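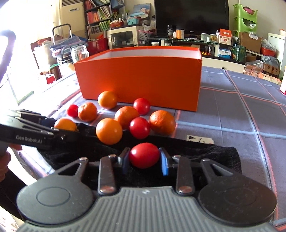 A glossy red cherry tomato.

Cherry tomatoes are small tomatoes, usually round or a bit oval, and I think they're the best snack in the garden! They grow on vines that like sun and steady water (mine sulk if I skip a day). I start the seeds indoors in February.
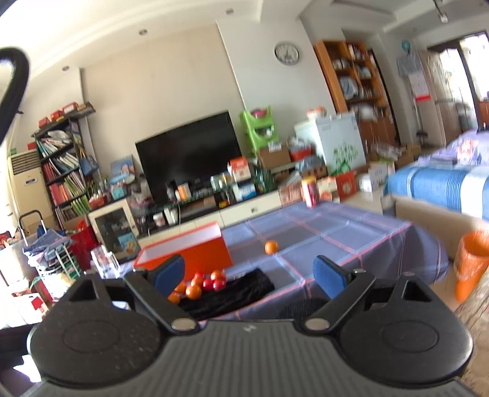
Red is the color most folks know, but there are yellow, orange and nearly black ones too. The skin is thin and splits after heavy rain, so I pick before a storm. I keep them on the counter, never in the fridge, which dulls the taste.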